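Speaker notes – Cataloguing a private collection (thimbles)
Efua Quartey, Sturnisthorpe Collectors' Day

Slide 1. Title. Mention handout by the door. Questions held to the end.

Slide 2. Scope. 353 thimbles, acquired over two decades. Metal, porcelain, bone, a few leather. Excludes needle cases and tape measures, which have their own register.

Slide 3. Numbering. One running number per object, never reused. Year prefixes were tried and dropped: 95 pieces had no known year of purchase. If a piece is sold or swapped, the number stays in the register and the line is marked "out".

Slide 4. Minimum record. Number, material, height in millimetres, maker's mark as struck, source, price paid, shelf. Colour is a free text field. Do not guess a maker from style alone – write "unmarked" and move on.

Slide 5. Marks. Use a 10x loupe under side light. Transcribe first, interpret second. Show the Oltach example: Mawuli Arthur and I read the same mark differently, and both readings are kept in the record with initials.

Slide 6. Storage. Shallow drawers, unbuffered tissue, silver kept apart from rubber and felt. Check July and January. Drawer labels carry number ranges only, so the catalogue can be reorganised without relabelling.

Slide 7. Duplicates. 80 pieces flagged as duplicates on first pass. After measuring, many differed in height or knurling. Swap list goes to Akosua Ackah before anything leaves the house.

Slide 8. Photographs. Two views each, apex and side. Scale bar in both. File name equals object number. Pause on this slide.

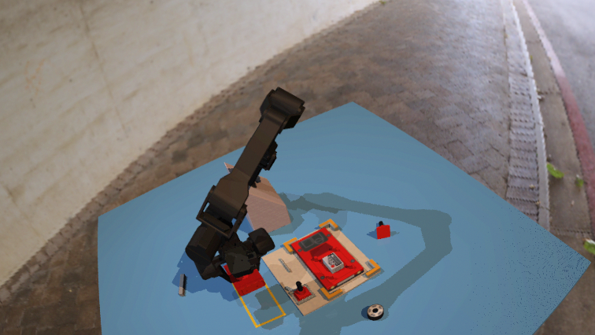

Slide 8: rendered view, black arm on light-blue platform, shadows across the surface.

Slide 9. Software. Spreadsheet first. Export to plain text twice a year – one copy at home, one with Ayuba Essien. Skip the Kallow comparison if running late.

Slide 10. Backlog. 163 records still lack a side view. Target is ten per week.

Slide 11. Contacts and register template. Leave up during questions.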